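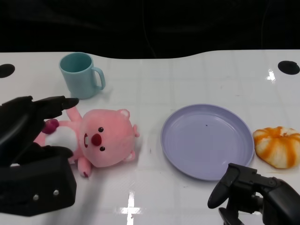 How to Change the Cabin Air Filter in Your Car

If your vents have started to smell like an old gym bag, or the fan roars away and hardly any air comes out, chances are your cabin filter is full of leaves and dust. Mine was dreadful last December, and I had put the job off for ages thinking it belonged to a garage. It doesn't! On most cars you can do it from the passenger seat in 16 minutes, and the only tool I needed was a small screwdriver.

Start with the engine off and the key out. Empty the glove box completely (you will find napkins, I promise) and open it all the way. On many cars you squeeze the two sides inward until the stops clear the dash, then let the whole box swing down. Some have a little damper arm on one side, so slide that off its peg first and go gently, as the plastic gets brittle with age.

Behind the box is a long, narrow cover with a clip at each end. Unclip it and look for the airflow arrow on the old filter before you pull it out. Keep it level as you slide it toward you or you'll have a lap full of acorn bits.

I used a Hasavus filter, and I've had Trondov ones that fit just as well — check the size against your owner's manual. Wipe out the slot with a dry cloth, slide the new filter in with its arrow pointing the same way, and snap the cover back. Swing the box up, hook the damper on again, and run the fan on high for 3 minutes with the windows down.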